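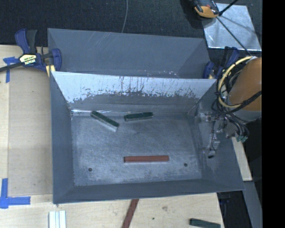 Bin Handler, day shift - Flekolar parts warehouse

Flekolar is hiring one bin handler for the sorting area, starting in September. The post is 16 hours a week and reports to Manuela Villa.

Duties:
Sort bars and blocks by color and length into open sheet-metal bins.
Move pieces between bins according to the pick sheet, up to 200 per shift.
Wipe out bins between batches and keep the bottom holes clear.
Log dented bins and bins with sharp rims. Surface scratches and rub marks are not logged.

Requirements:
Able to stand for a full shift and reach to the bottom of a deep bin.
Reliable color vision, red and green in particular - a short test is given on site.
Own safety shoes. Gloves are supplied.

Warehouse experience is useful but not required. Training takes two shifts with Mirko Sartori.

Apply in writing to Manuela Villa at the Flekolar front office, quoting post 61.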